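Zedetier grasp simulator: a review after 46 days

Posted Aug 20, 2020 by Farzana Ansari

I bought a single-seat licence for Zedetier in April and left it on the shelf until we needed to test a two-finger gripper before ordering one. Povilas Kalniņš set it up on the office desktop and we have both used it most working days.

Installation took an evening. The manual is thin on units, and our first gripper model came in far too large. Once that was sorted, loading your own objects is easy. You drop a mesh in, give it a mass and a friction value, and press run.

The contact handling is the best part. Round items such as cans and tubs are where our old package, Lotamex, gave up, with things sliding out or jumping across the floor. Zedetier copes much better. We ran 204 grasps on upright cylinders and 13 ended in an error we could not explain. Support answered within a day and blamed our friction settings, which was fair for most of them.

The looks are less good. Floors are blotchy and small print on labels goes soft, so I would not use it for training anything that has to read text. Lighting can be changed, but only from a settings file – there is no slider.

It also has no proper undo. Save often.

At this price I would still buy it again for gripper work. If you mainly need nice pictures for a client, look elsewhere. Four out of 5 from me, and Povilas says three. 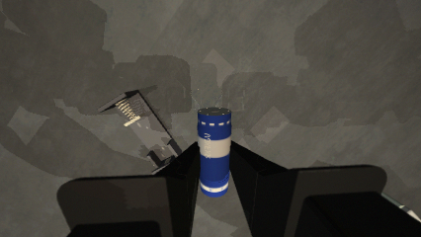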